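Surface Marking and Pile Recovery in Plush Table Coverings
Project report, Textile Testing module
Banafsheh Babaei

3. Method

3.1 Materials

The covering under test was a pink plush cloth bought as a remnant from Brestier. The seller listed it as a knitted pile fabric for throws and cushions and gave no care instructions beyond a low wash temperature. A nominal mass of 455 grams per square meter was printed on the order sheet. I did not check this figure before cutting, and the offcuts were too irregular to weigh afterward with any confidence.

The cloth was laid pile side up and left overnight before the first trial. It was not pinned or clamped. Clamping was tried in a pilot session and dropped, as the clamps pulled the pile flat for a hand's width on each side and made the marks harder to rate.

3.2 Preparing the surface

Before each trial the test area was brushed with a soft clothes brush, one pass in each direction, finishing with a pass toward the far edge of the table. The purpose was to give every trial the same starting lay. This was only partly achieved. The pile on this cloth turns over easily, and any contact with a sleeve or the side of the hand leaves a band that reads lighter or darker than its surroundings depending on where the viewer stands. The rating position was therefore fixed at the front of the table, standing, with the overhead lights on and the curtain behind the table closed.

3.3 Test objects

Two everyday objects were used for the placement trials. The first was a plastic drinks bottle, chosen for its curved, ridged body, which touches the pile along a narrow line when laid down. The second was a small square plastic container with a snap-on lid, chosen for its flat base. The bottle was tested on its side only. Standing it upright was ruled out after the pilot session, when it fell over often enough to spoil the surface for the next reading.

Each object was lowered by hand, left for the set time and lifted straight up. The operator did not slide or turn it. Contact times were short (2 minutes) and long (a full lab session).
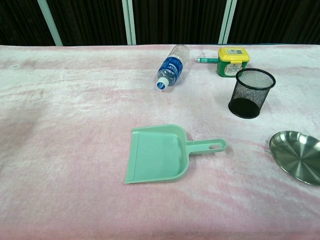 Figure 4. Bottle and lidded container on the plush covering, with uneven pile across the table.

The existing variation in the pile has a direct effect on the ratings. Whitish areas and deeper pink bands are present over the whole cloth, and there is a duskier patch on the left. A mark left inside a pale area is easy to see. The same mark inside a darker band may be missed or given a lower score. Both objects were kept toward the back of the table, slightly right of center and to the right of that, so that the left patch did not enter the readings.

3.4 Rating

Marks were rated by eye on a scale from zero (no mark visible) to four (clear outline with sharp edges). A reading was taken on lifting the object and again after the recovery period. No instrument was used. A gloss meter was considered, but the head of the meter has to rest on the fabric and leaves a mark of its own.

4. Results

4.1 Placement marks

The container left a square outline after both contact times. The edges were sharper than the middle, which suggests that the rim of the base carries most of the load. After the long contact the outline was still visible at the end of the recovery period, although the corners had softened.

The bottle left a narrow mark with breaks in it, matching the ridges. After the short contact the mark could not be told apart from the normal streaking of the pile and was scored as zero. After the long contact it scored one.

4.2 Brushing

A single brush pass removed the bottle mark in every trial. The container mark needed two or three passes. Brushing against the lay was more effective than brushing with it, but left the cleaned area a different shade until the whole cloth was brushed again.

4.3 Repeated contact

A second set of trials used a padded block on a Firner rub tester set for 2000 cycles. The run was stopped at 617 when the cloth began to creep under the block. The rubbed area was flat and slightly shiny and did not recover with brushing. As the run was incomplete, it is reported here only as an observation.

5. Discussion

For light objects and short times, marking on this cloth is minor compared with the variation already present from handling. Anyone using a similar plush as a display covering should expect the surface to look uneven from the moment it is laid – the objects placed on it add little.

The main weakness of the work is the rating method. One person did all the scoring and knew which object had been used. The recovery period was also kept to the length of the lab booking, so slower recovery would not have been recorded.

A short-pile cloth from Trisley was ordered for comparison and arrived too late to be included. It has been left in the textile store with the remaining offcuts and the unused half of the Brestier remnant.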